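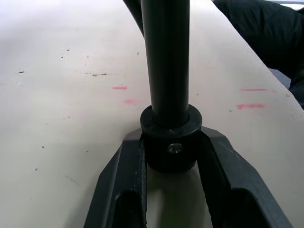 Student Projects > Work and Technology > Reports

Filed under: Robots on the Job, Class of 2019

Who Works for Whom? Three Weeks at Bruscombe

I picked this topic because my aunt lost a packing job to a machine when I was little, and I figured I already knew how my report would end. I didn't! My project advisor, Linnea Haugen, had warned me about writing the conclusion first, and she was right (she'll enjoy reading that).

Bruscombe is a small company that teaches robot arms to handle everyday stuff, things like toys, baskets, bags and tools. Before that it was a plain old repair shop for vending machines. When the repair work dried up, the owner sold half the equipment, bought two-armed robots from a supplier called Trenard, and asked the repair people if they wanted to stay. Of the old crew, 8 said yes. I got to sit with them in the afternoons, mostly on a stool that was too low, and ask questions.

The first thing I learned is that the job is way more physical than it sounds. Somebody has to set the table, put the objects out, watch the arms, and set everything up again for the next try. Hartmut Schwerdtfeger spent most of his life fixing coin slots, and he told me his back hurts in new places now. He used to stand and bend. Now he sits close to a table for long stretches and his neck gets stiff from looking down. I had a whole interview question ready about "freedom from hard labor" and I quietly crossed it out.

Pay came up a lot too. Everyone kept their old hourly rate, but the overtime went away, because the arms only run when a person is there and the building closes at six. One operator figured she was 4,000 dollars a year behind where she used to be. She also said she sees her kids at dinner now, and she wasn't sure how to add those two things up. Neither was I, so I'm just leaving both in.

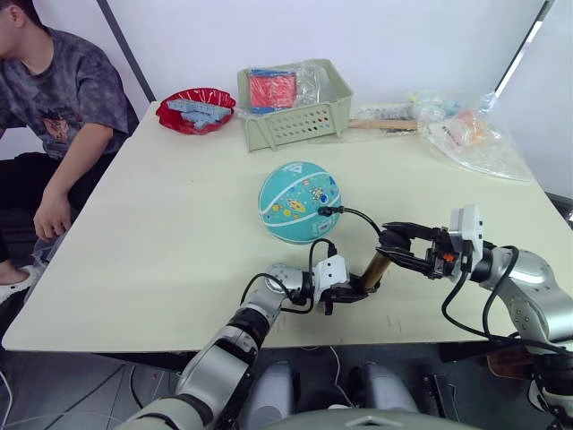
What surprised me most was how people talk about being good at the job. In the repair shop you could tell who was good: the machine took your quarter and gave you your chips. With the robots it's a lot fuzzier. Bernardo Moreira keeps a paper notebook of every setup that gave him trouble, and he was up to entry 948 when I visited. He let me flip through it. Half of it is stuff like "basket too close" or "bag slides, try turning it," and honestly I think it's the most valuable thing in the building. But it isn't part of his job description, he doesn't get paid for it, and the company software has no place to type it in. I asked the manager about that and she wrote it down, so we'll see.

The other big change is breaks. The repair crew used to take a coffee break together whenever a batch was done. Now each station has its own rhythm, so people wander off one at a time. Bernardo misses the old way a lot. Hartmut doesn't (he says the talk was always about football).

I also read up on a bigger place, Wisberg, that switched over in January, and it seems rougher there. They brought in new people for the robot stations and the older workers mostly ended up in shipping. I only had one phone call with somebody from there, so please don't treat that part as solid.

So here's where I landed. The robots at Bruscombe didn't replace the people I met, but they did change what counts as work, and the rules haven't caught up. If I had more time I'd go back in a year and ask the same questions, especially about the necks and the notebook. I'd also bring my own chair.

Thanks to everybody at Bruscombe for putting up with me, and to Ms. Haugen for the red pen.

14 shares | 3 comments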